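House Rules for Arms at the Table

The rulebook at Tomo fits on two sheets of paper. It is kept in a plastic sleeve at the end of each bench, and people who work there are expected to have read both sides before they touch a robot arm. It covers who may stand where, how fast an arm may move, what may be put on a table and what has to be written down at the end of a session.

Tomo runs tabletop manipulation work in a converted print shop in Prellby. The arms pick up bowls, plates, bottles and food items and put them somewhere else. The work is slow and repeats itself, and most of the rules exist to keep people from getting careless with it.

The first version of the rulebook was 11 pages long. It borrowed heavily from the manual of the arm supplier, Trellon, and from general workplace safety guidance. New staff signed the last page and put it in a drawer. When the lab checked how the rules were being followed, it found that operators knew the speed limit and the location of the stop button and not much else. The document was cut down over one winter. Anything that could be built into the equipment or the software was taken out of the text.

Speed is one example. The old rules asked operators to select the low speed setting whenever a person was within reach of the arm. The new rules do not mention it. The low setting is now the default, and it takes a supervisor's key to change it. Restart after a stop is handled in a similar way. The arm will not move again until someone has pressed reset at the bench itself, where the whole table can be seen.

What remains on paper is mostly about people. One operator is in charge of each arm, and that operator's name goes on the card at the bench. Nobody reaches across a table while an arm is powered and enabled. If an object falls on the floor, the operator pauses the arm before it is picked up. Visitors stay behind the yellow line, even when nothing is moving.

The clearance rule caused the most argument. It says that 30 centimeters must be kept free between a person's hands and the gripper when objects are being set out. Some operators thought this was too much for a bench where things have to be moved between every run. Others wanted the arm switched off completely each time. The lab settled on the distance together with a hold mode, in which the arm keeps its position and ignores commands until it is released.

PRELLBY, January 19, 2024

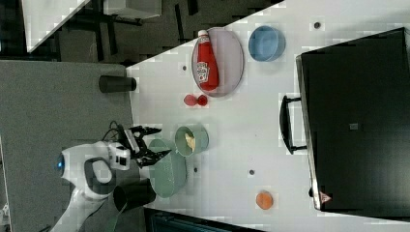
Table setup takes up most of the second sheet. A session uses a written object list, and the list names each item by type and color: two green bowls, a pink plate, a blue bowl, a ketchup bottle, small red items, and so on. The bottle may be upright or on its side, but the list has to say which. Bulky items, such as a black appliance that takes up one side of the table, are noted separately. An arm can strike them with its elbow or wrist even when the gripper is well clear.

Cables get a paragraph of their own. A cable that loops up from a gripper must be checked through the full range of the wrist before the first run of the day. Trellon recommends a similar check in its maintenance notes, though at longer intervals.

The log is the part that operators like least. Every unplanned stop is recorded with the time, the object involved and what the operator did next. Last year's log has 68 entries. Most concern dropped or pinched objects, and none involved an injury. The lab reads the entries once a month and changes a rule only if the same kind of stop appears more than once.

A partner workshop, Assunção, has taken over the two-sheet format with a few changes. It allows 2 operators on one bench if both have a stop button in hand, which Tomo does not permit. It also dropped the object list for short trials and then brought it back in January, after finding that runs could not be compared without it.

Neither group describes its rules as a standard. They sit beneath the formal safety requirements for industrial robots and do not replace the risk assessment that each installation needs. Tomo goes through its own assessment again whenever a gripper is changed or a bench is moved. The next revision of the rulebook will deal with shared storage shelves, which two of the arms can now reach.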